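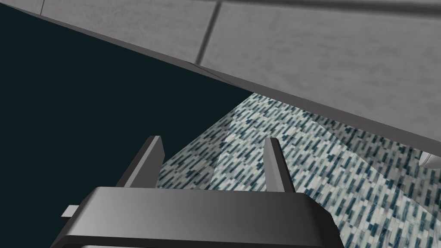 Jahangir Howlader

Skinulby-Wrist: README

Skinulby-Wrist is a small set of simulated kitchen episodes, seen from the wrist of the robot. We made it to study one question: how much can a policy learn when the wrist view contains mostly surfaces and very few objects? The set has 298 episodes. For training we use 164 of them, and the rest are kept for testing.

What is inside

Each episode has colour images, joint positions, the gripper opening and a short task sentence. The images are rendered, and no real camera was used. Countertop slabs, mosaic tiles and dark flat areas often fill a large part of the view. In many moments the gripper is open and holds nothing, and these moments are not removed.

Method

We trained the Bastine policy in two ways. The first uses the wrist view alone. The second adds the Hubáček loss, which asks the network to predict how the wrist has turned between two images. Fine tile patterns are difficult for this loss – the rows repeat, and a wrong match can look as good as the right one.

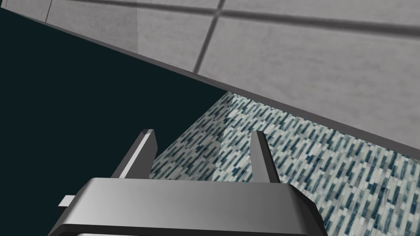
For this reason we compare images that are 9 steps apart. With neighbouring images the change was too small to give a useful signal, and the predicted turn stayed near zero. We also tried to blur the tiles before the loss, but the behaviour near counter edges became worse.

Known limits

All episodes come from the Ritano simulator with one gripper model. Lighting is even, so please do not expect the results to transfer to a real kitchen. In the April version, 2,308 images had a wrong gripper value. They are now corrected, but older checkpoints were trained with the error.

Use

The data is free for research and teaching. If you find a mistake, please open an issue and write the episode number in the title.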